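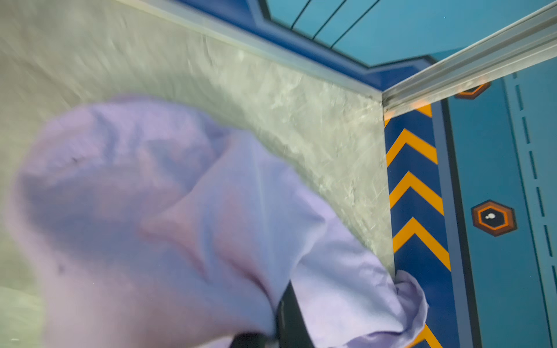
The Barwood robotics club has used the second instalment of the Clullico grant mainly on the cloth-handling task, which students chose in February as their entry for the Kisutero challenge. Picking up fabric has taken longer to learn than blocks did, and most of the term went on it. Work near the walls is the slowest part. With a bunched piece like the lavender cloth, up against the scratched panel in the corner by the yellow chevrons, the gripper finger is partly hidden behind the folds and students find it hard to judge the grip from the wrist camera alone.

Enrolment stands at 15 students in 3 teams. Each team keeps its own logbook and must complete 100 practice picks before the regional round. One team has finished and the other two are behind schedule, partly due to a late parts order from Ocampo.

Still to be done: replace the worn finger pads, rewrite the corner approach program and book 5 extra lab sessions. We ask that the unspent travel money be moved to parts.

October 2018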